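Kurian Wants $3,424 for a Board Full of Switches

By Ginevra Zuccaro
28 Mar 2018

I have sat through enough demos of robot arms to know that the arm is never the whole bill. There's the gripper, then the software seat, then the support plan. And now there's the practice kit, a board of knobs and buttons your robot can poke at until somebody declares it trained.

Kurian's version costs $3,424 with a six-month service plan. Extra tiles are $344 each. Pamholm, the dealer that lent us one, calls it "a complete path to dexterity." I asked Dario Caputo, their sales rep, where the path ends. He sent me a brochure.

I'll give the thing its due. The tiles lock together like a jigsaw puzzle, so you can change the layout in a minute or two, and the labels are easy to read. Sliders, toggles, a rotary selector and lit buttons cover a fair share of what you'd find on an old control panel. Our shop still has a few of those panels, and I understand the appeal of having a machine work them. 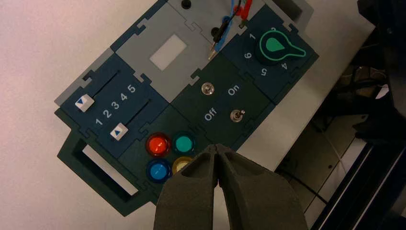 The gripper over the button tile, with the sliders and toggle switches alongside.

Look at how close together those buttons are, and how wide the padded fingers are by comparison. The yellow one is mostly hidden behind them. With the camera mounted down at the gripper, that's the view the software has to work from, and I'd want to hear a lot more about it before signing anything. The brochure gives it one sentence.

My bigger complaint is with what the kit claims to prove. A robot that flips a toggle on Kurian's board has flipped a toggle on Kurian's board. Our switches are greasy. Half of them stick, and one has been held on with tape since last September. Gianni Farina, who runs our second line, watched the demo for six minutes and asked if the robot could do the one with the tape. Caputo said that would be a custom tile.

So that's another $344, I guess, for a copy of a bad switch we could replace for the price of lunch.

Carmela Cirillo in our test lab disagrees with me, and she knows more about this than I do. She says you need a standard board to compare one gripper with another, and that a messy real panel tells you nothing you can repeat. Fine. For a lab, that's a decent argument. Pamholm isn't selling to labs, though. It's selling to shops like ours, with a payment plan.

If they'll leave a board and an arm here for a month and let us try the same jobs on our own panels, I'll write about it again. Caputo has my number.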